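4 Setting up and filling the parts bin

This section covers placing the Gamage sheet-metal bin, loading it with hand tools, and keeping it in usable condition. Read section 3 (Leveling the stand) first. The bin must be bolted to a Durnosix stand or to a bench of equal load rating.

4.1 Before you start

You will need:
the bin and its hardware bag
a 6 mm hex key
a dry lint-free cloth
Drullalico surface cleaner, or any neutral cleaner without wax

CAUTION: The top edges of the walls are folded but can still cut. Wear gloves until the bin is bolted down.

4.2 Placing the bin

1. Set the bin on the stand with the tall wall at the back and the low lip facing the operator.
2. Line up the mounting holes in the floor with the threaded inserts in the stand.
3. Start both bolts by hand. Do not tighten yet.
4. Push the bin back until it meets the stop.
5. Tighten the bolts until the heads sit flush with the floor.
6. Press down on each corner in turn. If the bin rocks, loosen the bolts and repeat from step 4.

NOTE: Do not use the mounting holes as drains. Liquid that gets through them will collect in the stand.

4.3 Loading hand tools

1. Wipe oil and grease from all handles. Plastic grips pick up oil from the floor of the bin and hold it.
2. Close and latch any clamps. An open clamp hooks onto its neighbors.
3. Lower the tools in over the front lip. Do not drop them from above the back wall.
4. Spread them in a single layer. Handles may cross, but no tool should lie fully on top of another.
5. Check that nothing rests on the sloped walls. Slide any such tool down to the floor.

Mixed tools do not need to face the same way. Long handles may lie diagonally, and a clamp may stand on the floor if it is stable. Keep loose fittings to a minimum – they work their way under larger tools and are hard to pick out.

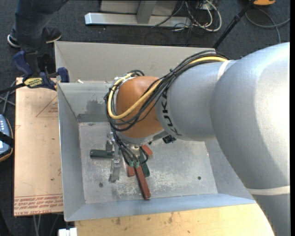
How full can the bin be?
Fill it to no more than 66 percent of the floor area. Above that level, tools start to lock together and have to be pulled apart by hand.

4.4 Cleaning and inspection

Scuffs and smudges on the floor are normal wear and need no treatment. Stains on the inner walls should be wiped off at the next cleaning.

1. Empty the bin completely.
2. Brush out chips and grit, working from the back wall toward the lip.
3. Apply cleaner to the cloth, never straight onto the metal.
4. Wipe the floor, then the walls. Let the bin dry before refilling.
5. Check both bolts and retighten if needed.

Clean after every 1000 loads. Replace the bin after 2000 loads, or sooner if a dent is more than 3 mm deep.

CAUTION: Do not grind or sand the floor. Bare metal rusts quickly and will mark the tools.

Replacement bolts and inserts are sold by Fident as a set. Order them by the part code on the hardware bag – the code stamped on the stand is for the stand only.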